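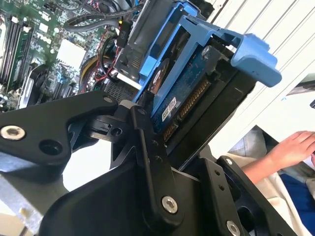 Could you please send us something we can put on the wall, a customer wrote to us in April, because everyone on our shift knows how to start the arm and they all have a different idea of when you're allowed to put your hand in.

We have had a good many messages along those lines over the years, and the Clister Bench Rules Pack is our answer to them. It is a set of printed working rules, cards, labels and record sheets for workshops where a robot arm and a person share a bench and the job is taking desktop computers apart, or putting drives and other parts back into them. You can buy it as a complete pack or top up the bits that get used, and there is a blank version of most sheets for those who like to write their own.

Clister Bench Rules Pack
Made by Clister, supplied and posted by Wonham
Page last changed 13/12/2019

What is in the box

The handbook, which runs to more than 80 pages and is spiral bound so it will lie flat on a bench
Two wall boards, one for the person at the bench and one for whoever sets the arm up
Seven job cards, wipe-clean on both sides
100 write-on labels for fingers, grippers and stop buttons
A pad of handover sheets
A pad of near-miss sheets
A blank rules sheet for your own bench

The boards come flat and already drilled at the corners. Screws are not supplied, as walls vary so much.

Who it suits

Repair rooms, refurbishing workshops, college labs, and anyone teaching an arm to do fiddly work inside a computer case. It was written with small arms in mind, the kind that sit on a bench or a light stand and carry a gripper with two fingers. If you run a large arm behind a fence you will find the job cards useful but the wall boards won't match the way you work, and we would sooner you rang us first than bought the wrong thing and had to send it back.

You don't need to own any particular make of arm. The pack talks about "the stop", "the slow setting" and "the hold", and there is a page at the front of the handbook where you write down what each of those is called on your own machine and where to find it. Do please fill that page in before the boards go up! We have visited more than one bench where the board said to press the stop and a new starter had to ask which of the buttons that was.

What the rules cover

The first part of the handbook is about the bench itself. It asks you to mark the reach of the arm, with the gripper fitted and holding the longest thing it will ever hold, and to keep stools, bags and hot drinks outside that line. It then goes through lighting, trailing leads, where the stop should be fixed and how to test it. We ask for a stop test at the start of every shift and after anyone has moved the controller.

The second part is about hands. This is the part people turn to first, and we have tried to keep it plain. There are only a few states the arm can be in, and each of them has its own line on the board saying where your hands may be. When the arm is on the slow setting and you are guiding or watching it closely, you may sit within reach so long as your own risk assessment allows it, with the stop where your free hand falls naturally. When it is running by itself at working speed, you stay outside the line. If you need to go in, you put it in hold, say so out loud, and wait to hear it said back if there are two of you. Long sleeves are rolled or buttoned, and lanyards come off.

The third part is about the computer on the bench, and it is the longest. Mains lead out and put away before the side comes off. Case steadied so that a pull on a drive can't drag the whole thing along. Loose cables dressed to one side, or at least looked at and thought about, before a gripper goes anywhere near them. Static precautions for the person and for the metal parts of the gripper, following whatever scheme your workshop already has. If you work to IEC 61340-5-1 the handbook shows where our sheets fit beside your own, and if you have never heard of it there is a short and friendly chapter to get you started.

The last part is about records, and I will be the first to admit it is dry reading. It is also the part our customers photocopy most.

A word about grip

A hard drive is an awkward thing to hand to a machine. It has a bare circuit board on one face, a connector at the end with a row of contacts you don't want scraped, and if it lives in a plastic caddy there may be a tab or clip that wants pressing before anything will slide. The drive card in this pack asks you to decide on the holding faces first, write them down, and set the force by starting low and coming up until the drive stays put in a gentle tug test. Fingers should bear on the sides of the caddy where there is one. They should never bear on the connector or the board side. If the job has to be done some other way, the card has a space to say so and a space for a signature, and that seems to us a fair bargain.

The same card reminds you to try the move with a scrap drive before you use a good one. Keep a scrap drive in the drawer for this and paint a stripe on it. Ours is orange.

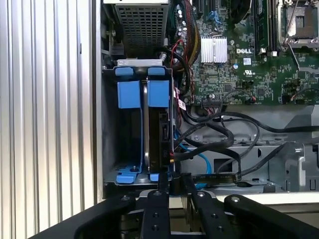
One reader told us that our drive card was too strict about cables, and that in a cramped case you will never get every lead out of the way before the gripper goes in.

We took that to heart, and the card was rewritten. It used to say that all cables must be cleared from the path. It now says that any cable which can be unplugged for the job should be, that any cable which must stay is to be looked at from the side the arm comes in from, and that the first pass of the day in a new type of case is made at the slow setting with someone watching the leads and doing nothing else. That is closer to how careful people were working already. If you have the older card, with the grey border, Wonham will swap it free of charge – just put it in an envelope with your address.

The card also now has a line for each case type. Drive cages differ a great deal, and so do the catches and rails, so a set of moves that suits one maker's desktop should be treated as new work when a different one comes onto the bench. Write down the case, the slot, the direction of pull and where the fingers may rest. A rough sketch is fine and often better than a paragraph.

The seven job cards

Opening the case and making it safe
Drives and caddies
Memory modules
Leads and connectors
Fans and heatsinks
Dropped and trapped parts
Closing up and handing over

The card on dropped and trapped parts is the one I would keep nearest. When a screw falls into a case, or a part jams halfway, most of us want to reach straight in, and the card simply says hold, look, say, then reach. If a part is gripped and stuck, don't open the fingers until somebody is supporting it from below or you are happy for it to drop where it is.

How it sits with the law and the standards

Please don't think of this pack as a certificate, for it isn't one and we would be cross with any dealer who sold it as one. You still need your own risk assessment, done for your own arm, gripper, bench and people. Many of our customers follow the method in ISO 12100 for that, and look to ISO 10218 and ISO/TS 15066 for the robot side of things. The handbook is laid out so that you can put your own findings next to ours and cross out anything of ours that doesn't apply. Where your assessment is stricter than our card, your assessment wins. Where it is looser, have another look at it together before you change the board.

We are asked now and then whether a gripper with small motors needs assessing at all. It does. Fingers that can hold a drive firmly can pinch, and the edges and bolt heads on a gripper can catch skin at quite modest speeds. Cases have sharp folded edges of their own, too, and a hand pushed against one of those by a slow arm is still a cut hand.

Fitting and care

Put the boards at eye level for someone sitting down, on the side facing the stool. The cards wipe clean with a damp cloth and will put up with the usual bench cleaner, though strong solvents will lift the print. Labels stick best to clean bare metal or smooth plastic. Please keep them off the gripping faces and away from any joint.

Goes well with

Pekero floor marking tape, for the reach line. It comes up cleanly from sealed floors and less cleanly from old vinyl.
Sison bench stop bracket, which holds a stop button at the front edge of a worktop. Check that the hole suits your button before ordering.
Clister refill labels, in the same 100 as the pack.
Clister spare cards, sold singly.

Ordering and returns

Orders are packed by Wonham and go out by ordinary post unless you ask for a courier. Unopened packs can be returned. Opened ones can too if the boards are unmarked, but we can't take back pads once the first sheet has been torn off. Schools and colleges can order on account, and we are glad to send a sample card beforehand if you would like to see the size of the print.

Corrections to the rules are always welcome, and the address for them is printed inside the back cover of the handbook, under the index.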